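Skuvar Bags: README for the soft-parcel weighing and handoff set

Last touched 2024-05-30

Hi! If you landed here from the Drulora paper draft, this is the data that goes with the second half of it. I'm the person who packed it all up, so the bad folder names are my fault. Wanda Strickland wrote the loader and most of the cleanup scripts, and she's the one to thank if anything opens on the first try.

What's in it

478 episodes of a two-arm robot picking up soft mailer bags, putting them over a scale, and moving them on toward a conveyor. We held back 300 for training and the rest are split between validation and a "weird stuff" folder that I'd love people to look at. Each episode has a head view, wrist views, joint positions for both arms, gripper state, and a text label for what the operator was going for at that point.

Why bags? Boxes were getting boring, and our old policy (the one called Hisero in the configs) was good at boxes and awful at anything that sags. A bag changes shape the second you touch it. The grasp point you chose from above may be a fold that slides away from you, and the weight ends up somewhere you didn't plan for. I wanted a set where that happens all the time.

The station is the same through the whole release: green bench on one side, belt on the other, crate of bags to pick from, scale near the front edge.

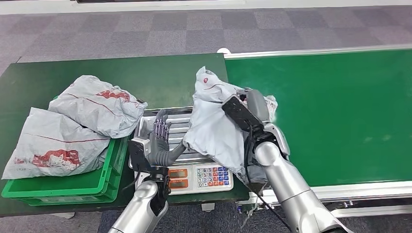

Head view. Right gripper holding a gray mailer over the scale, left hand open beside it.

The two arms don't match, and yes, that matters for your action space. The left one carries a hand with fingers and the right one carries a gripper. In the files the left hand has its own block of values, so please don't mirror the data left to right as augmentation. I did that in February and lost most of a week figuring out why the loss looked so strange.

Labels

There are 3 label columns: phase, target, and result. Phase is things like reach, grasp, lift, weigh, place. Target is which container or surface the operator was aiming at. Result is filled in by a person watching the episode afterward, and it's a bit subjective when a bag is half on the scale and half off. Where the two people labeling disagreed we kept both answers -- look for the result_b column. I'd rather you see the mess.

We don't log the scale reading as a number. I know. The display is in the head view for a lot of the episodes and you're welcome to try reading it, but the arms get in the way plenty and I wouldn't build anything on it.

Wrist views

These are the part I'm happiest with and also the part that will annoy you most. The chrome fingers are shiny, the packaging is shiny, and there's a big window in some views with ceiling lights coming through it. Exposure is whatever the camera decided. We left it alone on purpose, as a policy that only works with tidy lighting isn't much use to us.

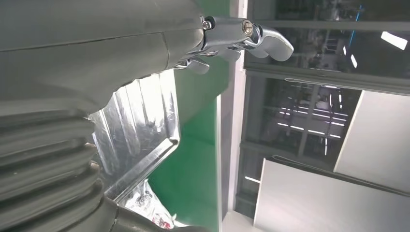 Wrist view with the chrome fingers, crumpled silver foil, and a bit of a red-printed white bag.

If you're using a segmentation model to pull out the bags, expect it to grab reflections and creases too. Rønning, our baseline for masks, did okay on the gray mailers from the head view and fell apart on foil up close. Cropping out the arm housing helped some, since it takes up such a big chunk of the picture. The crop script is in tools/ and it's 2 settings, nothing fancy.

What we found so far

Short version: training with wrist and head views together beat head only on grasp and lift, and made no difference I'd bet on for placing. My guess is that by the time a bag is hanging, the wrist camera mostly sees bag. Adding the text labels helped the policy stop re-grasping over and over, which was a really nice surprise! Full tables are in results/, with the seeds.

Known problems

Timestamps drift a little between the wrist and head streams in the longer episodes. Use the aligned index, not raw time.
A few episodes start with the bag already in the gripper. They're flagged midstart.
"Place" and "drop" got mixed up in the early labels. We fixed the ones we caught.

Using it

Research use is fine, go for it. If you publish, cite the Skuvar Bags release and say which split you used. If you find a broken file, open an issue with the episode name and I'll get to it -- slowly, but I will.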